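Automação e Manipulação — Apontamentos da Aula 7
Visita ao dia aberto da Pliro, em Paredes

Leitura prévia: capítulo 2 da sebenta (preensão e materiais deformáveis).

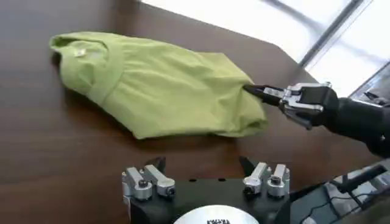

1. O que foi mostrado

A demonstração principal era a dobragem de roupa com dois braços, cada um com uma garra de dedos pretos e pontiagudos. A peça era uma T-shirt verde-clara, pousada numa mesa de madeira castanha. O folheto chama a isto «manipulação autónoma de têxteis». Convém ler a expressão com cuidado: o folheto não diz quem escolhe o ponto de preensão nem o que acontece quando a garra falha.

2. Porque é difícil

Uma peça rígida tem seis graus de liberdade. Um tecido amarrotado tem, na prática, uma infinidade, e a gola pode estar escondida debaixo de uma prega. Agarrar uma ponta é a parte fácil. Saber que ponta se agarrou é outro problema, e foi aí que as explicações da Pliro ficaram vagas.

3. Números apresentados

Duração anunciada por peça: 25 segundos. Tentativas durante a nossa visita: 11. Dobras que eu aceitaria numa gaveta: 7. O orador falou em «fiabilidade industrial» — façam a conta e decidam.

Notem ainda que a luz vinha de uma janela, com reflexos fortes no tampo envernizado ou polido. Perguntei se o sistema tinha sido ensaiado à noite. Responderam que o módulo de visão, o Stilance, «se adapta». Fica por demonstrar.

4. Para entregar

a) Proponham um critério mensurável de «T-shirt bem dobrada».
b) Indiquem duas condições que a demonstração não testou.
c) Comparem com o ensaio de Clollholm, dado na aula de março. Qual dos dois permite repetir a experiência?

Máximo de duas páginas. Não aceito citações do folheto como prova.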